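Home | Notebook | Cells | Parts bin | Search
Print this page | E-mail this page

Oct 22, 2026 — Drawer cell, Welby bench

Most of today went into the sim side of the drawer cell, so this is mainly for whoever picks it up after me (hi, Ute). The real arm is fine. I greased nothing, tightened nothing and left the covers on. What needed looking after was the model of it, which had drifted a good way from what we have bolted down in the Welby room.

First job was the gripper offset. When we swapped the fingertips in the spring I changed the length on the real controller and never carried it over to the sim, so every approach to the drawer handle came in 4 mm low. You wouldn't notice on a big handle, but on a bar pull it means the tips scrape the drawer front before they close. I put the new length in the tool file and checked it against the drawing from Stirnau. If you change tips again, please change both files the same day! I say this to myself as much as anyone.

Second job was drawer friction. The old value was a guess left over from the Villalba demo and the drawer shot out like it was on ice. I raised it bit by bit until a slow pull looked like a slow pull, then ran 200 opens overnight-style with the display off while I had lunch and answered mail. Only 2 faults, both of them the wrist joint hitting its soft limit on the way back up. I've moved the park pose a little to the left of the cabinet and that seems to have calmed it down — I want a longer run before I swear to it.

I also tried the stacked layout, with the cream box sitting on top of the little dark cabinet and the drawer left partly open. It's a tighter squeeze than the plain layout. The arm has to come down beside the box to get anywhere near the drawer, and the planner loves to cut the corner. For now I've padded the box's collision shape on that side. Ugly, but it plans every time, and the padding is one line in the layout file if somebody wants to take it out.

Ute Haberkorn asked whether the wrist camera pose is right in the model. Short answer, I don't know. I copied it from the Clatside cell, which has the same mount, but I haven't done a proper check with the board. The wall texture is still the stippled pinkish one, and I'm leaving it alone until the camera is sorted so we change one thing at a time.

Tomorrow: a run of 400 opens with the new park pose, stacked layout only. The camera check can wait for November if the board is still out on loan.

Last updated: same day, after the park pose edit 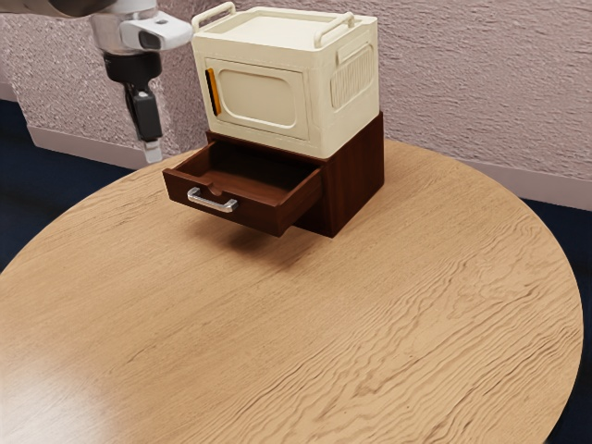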